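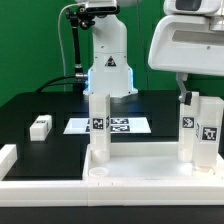 Robotic arm with green backdrop.

Results of the Commuting Survey and Changes to the Tangen Shuttle

The Facilities Office has completed its review of the commuting survey sent to all employees at the Tangen and Dradau sites this spring. The survey went to 1030 employees, and 873 returned a completed form. The Office thanks everyone who took part, including the many respondents who used the comment section to describe their routes in detail.

The survey asked how employees travel to work, how long the trip takes, and what would lead them to change their usual arrangement. Driving alone remains the most common choice at both sites. Use of the shuttle is considerably higher at Tangen, where the rail station is close by and the bus reaches the main entrance without crossing the highway. Dradau employees reported that the last morning departure leaves too early to meet the regional train, and that a missed connection usually means a long wait or a taxi.

In response, the shuttle timetable will be revised in July. The final morning departure from the station to Dradau will leave fifteen minutes later than it does at present. A late afternoon trip will be added from Tangen on every working day except Wednesday, when the existing evening service already covers the same period. The operator, Ranell, has confirmed that the added trip can be run with the current vehicles. Shuttle passes already issued remain valid and do not need to be exchanged.

The stop on the north side of the Tangen site will move a short distance to the east, next to the bicycle shelter. The present stop has no curb ramp, and passengers with strollers or wheelchairs have had to board from the roadway. The new stop will have a ramp, a bench, and a printed timetable. Until the work is finished, passengers should continue to wait at the present location.

Parking drew more comments than any other subject. The two sites together have 900 marked parking spaces. Several respondents asked for a further lot to be built on the open ground behind the Dradau warehouse. The Office has looked into this request and does not intend to pursue it at this time. The ground drains poorly, and part of it is subject to an easement held by the town of Vostness. The lower lot at Dradau is rarely full, however, and new signs will direct drivers there from the gate. The path between the lower lot and the main building will be resurfaced and its lighting repaired before the fall.

"Many of the comments concerned small matters that we are able to correct without much delay," said Idun Kvam, who directed the review. "Lighting on the path was mentioned again and again, and it had not been on our list."

Employees who share a car will be able to register for a reserved carpool space beginning in July. Registration requires the names of at least 2 employees who travel together on most working days. The members of a carpool may work in different departments and may keep different hours, provided that they arrive in the same vehicle. One permit will be issued to each group and must be visible through the windshield. Permits may not be lent to other drivers. Carpool spaces that are unoccupied at 10:00 a.m. will be open to all employees for the rest of the day.

Cyclists asked for better storage and for access to showers outside regular hours. The showers in the east wing at Tangen will open at 6:30 a.m. under the new schedule. Lockers will be assigned by the semester, and those left with a lock after the end of the term will be cleared following written notice. No change is planned to the bicycle storage at Dradau, where respondents reported that space is adequate.

Questions about passes and permits should be directed to Si-woo Sun in the Facilities Office, who will also accept corrections to an employee's registered home stop. The revised timetable will be posted at both reception desks and at each shuttle stop one week before it takes effect. Printed copies in large type are available on request.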